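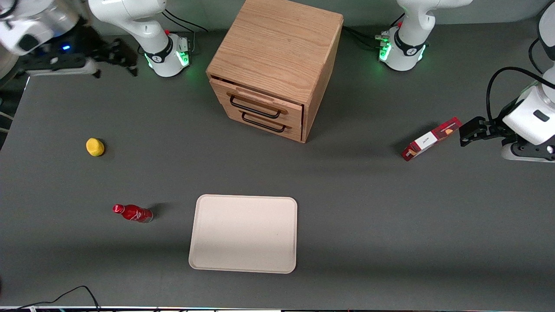
The light wood cabinet with the tray, the yellow ball, the red bottle and the red and white box. Flolline work room, November.

Flolline: home tidying sets for loan
Second progress report to the Thorlacius Fund
Prepared by Rangi Prendergast, with notes on construction by Þórarinn Hjaltadóttir

1. What this report covers

The report describes our work from the end of summer until the last week of November. The first report was mostly about finding the room and agreeing on the loan conditions with the library in Jomitz. At that moment we had only drawings and one cabinet made of cardboard. Now we have the small wooden cabinet in its second version, the list of objects is almost fixed, and the first families have had a set at home.

For readers who did not see the application: a Flolline set is a small cabinet with two drawers, a tray, and a number of ordinary objects of different shape and size. It is borrowed from the library in the same way as a book. It is used at the table, by people who practice putting things in their place after an illness or an injury of the hand, and also by children. There is a booklet with tasks, from very easy to quite long.

2. The cabinet

The first wooden version was too high and too narrow. When a person pulled the upper drawer with some force, the whole cabinet moved forward and sometimes fell on its front. We asked the workshop Preken to make it almost as wide and deep as it is high. The new one is close to a cube and stands well. It is heavier than we wanted, but the library staff told us that they can carry it without difficulty if the box for transport has good handles.

The wood was discussed for a long time. Þórarinn wanted a painted front, so that the drawers could have two different colors. In the end we kept the light natural surface on all sides. A painted surface shows scratches after few loans, and the natural one can be sanded and oiled again in our own room. The straight grain on the top also looks nice on the table, and several borrowers have said that they do not feel they are using "hospital things". We were glad to hear this.

Remaining problems with the cabinet:

The lower drawer became tight in the damp weeks of autumn. Preken has taken back one cabinet to plane the sides of the drawer. We expect that all the others need the same correction.

The drawer can be pulled out completely. Some borrowers like this, as they can put the drawer on the table and fill it there. For others it is a risk, mainly when the drawer is full. We have asked for a small wooden stop which can be turned away.

3. The objects

In the application we promised objects that people know from home. We still think this is right. The set that is used most in our work room has a ball, a bottle, a cardboard box and the tray. They look like very simple choices, but each of them took time.

The yellow ball is small and it rolls, and this makes it the most difficult object for many people. In the beginning we wanted to remove it from the easy tasks. The occupational therapist who advises us asked to keep it, and to let people begin with the ball on the tray, where it cannot go far. The booklet has been changed in this way. We have also bought more balls, for they are lost more often than anything else.

The red bottle is used for the tasks with standing and lying objects. It can be put down carelessly and then it lies, or carefully and then it stands. Some people notice this difference without any explanation from us. With the older type of bottle we had trouble because it did not go into the drawer when lying, so please check the new measurements in the annex before any other bottle is ordered.

The red and white box is cardboard. We know from your letter after the first report that the fund prefers materials which last longer. We have thought about this and we ask you to accept the cardboard for one more period. A cardboard box gives a little when the hand presses too hard, and the person can see it. A wooden block of the same size does not show anything. The boxes cost very little and the library can replace them itself.

The tray is cream-colored. We tried a darker tray before, and on our dark gray table its border was hard to see for people with weak eyesight. The lighter tray has solved this for the gray table. On a white kitchen table it will maybe be the opposite, and we do not have a good answer yet. One idea is a thin dark mat in each set.

4. The tasks and the booklet

The booklet has now three parts. The first part uses only the tray. The second part uses the tray and the upper drawer. In the third part both drawers are used, and the person has to decide what belongs where, and later find it again.

A session is planned for 30 minutes. In the work room this was correct for most people, but at home it seems to be too long. Two families wrote on their loan card that they stopped earlier and continued in the evening. We have therefore marked places in each part where it is easy to stop and leave the things on the table.

The language of the booklet was also corrected. I wrote the first version myself and it had too long sentences. A teacher from Jomitz shortened them. One instruction, "put the rest away", was understood in many different ways, and it has been replaced by the names of the objects.

5. Loans

The library opened the loans in the middle of autumn with 2 complete sets. Both have been out almost without pause, and there is a waiting list at the desk. The goal in the application was 200 loans before the end of the project. With the present number of sets we will not reach this, and we want to say it clearly now. When the corrected cabinets come back from Preken, we can give more sets to the library and the number should grow quickly in spring.

The return of the sets works better than we feared. The objects come back clean. The cards with comments are less often filled in, and the library will try to ask the question orally at the desk and write the answer down.

6. Money

From the part for materials and workshop we have used 2163 euros in this period. The largest cost was the second version of the cabinet. The objects and the trays were cheaper than planned. The printing of the booklet has been moved to the next period, as the text was not ready, so this line is still untouched. We ask for your permission to move a part of the money for objects to the workshop line, to pay for the drawer stops and the planing. The detailed table is in the annex.

7. Next steps

Until the next report we plan to receive the corrected cabinets and test the drawer stop with borrowers who have used the earlier version. We will try the dark mat on light tables. The booklet will be printed when the third part has been read once more by the therapist and by two persons who have never seen the set.

We also want to visit a second library. There is interest from the neighboring district, but they have asked for a lower cabinet to fit on their shelves, and Þórarinn does not want to change the form again before the present one is finished. I agree with this, and we have told them that they will get an answer in spring.

Questions about the construction can be sent directly to Þórarinn Hjaltadóttir. For the loans and the budget please write to me.

Rangi Prendergast
Flolline, Jomitz

Annex 1: Measurements of the cabinet, the drawers and the bottle
Annex 2: Costs for the period
Annex 3: Comments from the loan cards, typed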